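Flimcombe Town Supporters Board > Club Talk > The new shares and where the money goes

hillend_regular
Posts: 2,114
I finally sat down with the letter the club sent out, both sides of it, and I wanted to get some thoughts down while they're fresh. You'll know the main part by now. Kaushik takes a majority stake, the old debts to the ground company get settled, and there is a pot for the manager to spend on players before the season starts. The letter says the pot is "meaningful," and that word has been rattling around my head all evening.

I've been going to Flimcombe games since my dad lifted me over the turnstile, and I have heard "meaningful" before. We had it the summer we signed a left back with one good knee and sold our top scorer to Girkthorpe two days before the deadline. So forgive me if I want to see a number! I'm not against the takeover, I should say that right away. I voted for it. The roof over the east end leaks, the youth side trains on a school field, and I don't see who else was lining up to fix any of it. I'd just like the manager to know what he's got before everybody decent has signed somewhere else.

My wish list, for what it's worth: a center half who talks, a proper holding midfielder, and somebody to take the load off young Danny up front, because the boy was out on his feet by April.
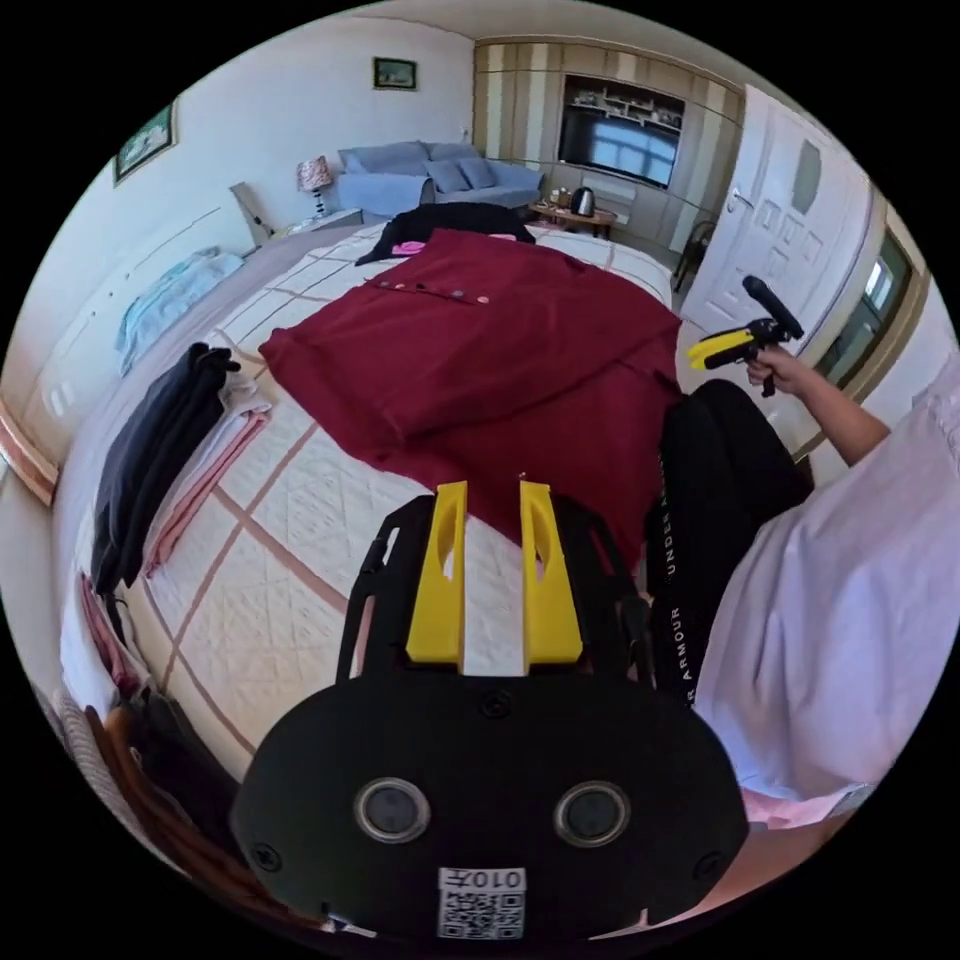 Impi Vuorinen
Posts: 389
I'd put the holding midfielder first and leave the center half alone. We gave up 67 goals last season, I know, I sat through most of them, but go back over how they came. The ball goes straight through the middle, our two center backs are suddenly facing three runners, and then everyone yells at the center backs. Put one sensible person in front of them and I think you'd hardly recognize that defense.

As for the number, I'm with you on wanting it, but a club that announces its budget is a club that pays full price for everybody. If I were selling a player and read that Flimcombe had a pile of money, I'd know exactly what to ask for.

gatefour
Posts: 871
Impi, that's a fair point, but there's a difference between telling the world and telling the manager. My worry is that he hasn't been told either. He gave that little talk at the supporters' supper and when somebody asked him about it he said he was "looking forward to sitting down with the owners." That was after the papers were signed. You don't look forward to a meeting you've already had, do you?

Also, can we please talk about the shirts. Hitex have made our kit for as long as I can remember and now the letter says the arrangement is "under review." I know it's a small thing next to a takeover, but I'd be sad to see it go. They always did the kids' sizes properly and they never once tried to talk us out of the wide stripes.

oldpavilion
Posts: 5,602
I'm going to be the grump here, so get yourselves a cup of tea.

Money does not worry me half as much as hurry. Every club I've watched come into a bit of cash has spent it in the first month on whoever was available, and then spent the next 3 years paying those same people to sit in the stand. Girkthorpe did it. They brought in 6 new players in one summer, and by October they had a dressing room full of strangers and a new manager on the way. They went down. I took no pleasure in it (well, a little).

What I would do is sign 2 players, good ones, and put the rest into the training ground and the east end roof. You can laugh, but a dry place to stand brings in more families than a winger does, and families come back every other week for years. My granddaughter loves the team and won't sit up there with me anymore after the soaking we got against Marlow Road.

hillend_regular
Posts: 2,114
No one is laughing, pavilion, I was under that same leak! But two players won't keep us up if Danny gets hurt. I keep coming back to that. We had no cover at all, and I thought the manager did wonders to finish where we did. If he asks for four, I'd want him to get four, and then let's do the roof next summer.

oldpavilion
Posts: 5,602
Next summer there'll be a reason to leave it for the summer after. I've been hearing about that roof through two chairmen.

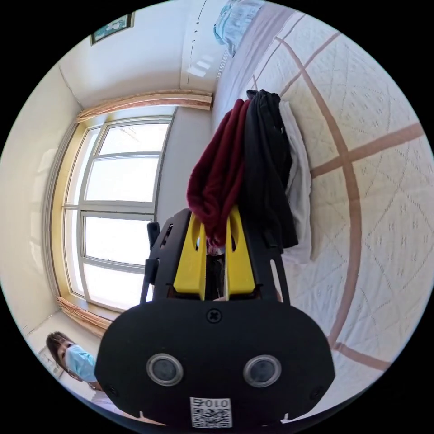 Anyway, I don't want to fall out over it. I'll give Kaushik this much, they paid the ground company when they said they would, and that's more than the last lot managed. And the season ticket price has been held, which I didn't expect. I had my speech all ready for the ticket office and then had to go home without giving it. If they keep doing small things on time like that, I'll come around on the bigger ones, and I'll be the first on here to say so.

gatefour
Posts: 871
I'd pay good money to hear the speech.

northbank_jo
Posts: 46
Hello all, I mostly just read, but I wanted to add something about the youth side as my son plays in it. The coaches have been told there will be a meeting for parents on 14th June at the social club, and one of the new directors is supposed to be there. It's meant to be about training space, but I don't see why a person couldn't ask about the rest of it too. If anybody has a question they'd like put politely, send me a message and I'll bring a list. I won't ask about the referee from the Girkthorpe game, so please don't send me that one.

Impi Vuorinen
Posts: 389
Thank you Jo, that's very good of you. Mine would be whether the transfer money and the building money come out of the same pot. The letter has them in one paragraph and I've read it over and over and still can't tell. If they're separate then pavilion and hillend can both have what they want, and we can all go back to arguing about the stripes.

hillend_regular
Posts: 2,114
Good question, put my name under that one as well. And could you ask if they're keeping the pie stand by gate four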